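Riltov picking arm, after one winter on our packing line

We pack mixed grocery boxes at the Astbridge warehouse, and since January one of our benches has had a Riltov arm on it. I work the bench next to it and cover it two shifts out of five. I had no part in buying it.

The arm picks light packaged goods and puts them in the box. Ours mostly gets the dry items: noodles, soup mixes, rice pouches. It has a two-finger gripper and a small camera at the wrist. Setup took most of a week, and 13 of our products were dropped from its list before it went live.

Soft film packs are the real test. The bag crinkles, the lights glare off it, and the packs never lie the same way twice.
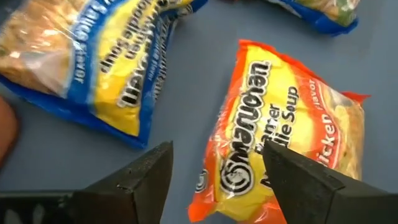
On ramen it does well if the packs are spread out. When they overlap it tends to take the top one by a corner, and then the pack swings and can miss the box. We have 279 products in the dry section and it is cleared for 169 of them. Glass and anything over the weight limit still come to us.

Speed is fair. A good packer beats it for the first hour of a shift. By the last hour it is ahead, and my wrists are glad of it. I used to go home sore after a 1000-item day.

The job itself has changed more than I expected. There used to be two people talking across that bench. Now one person clears stops, refills the trays and checks boxes. It is easier on the body and duller, and you can't wander off, as a stop left alone holds up the whole line. No one was let go, but two people moved to receiving and only one of them wanted to.

Training was a half day and should have been longer. The error screen gives codes with no plain text, so we taped our own list to the post. The arm we tried before this, a Llanos, had better messages and a worse grip.

Support through Mallance has been quick on the phone and slow on parts. We waited nine days for finger pads.

Four out of five for the machine, three for how it was brought in. If your site is getting one, ask for paid time to learn it before the targets go up. Ours went up the second week.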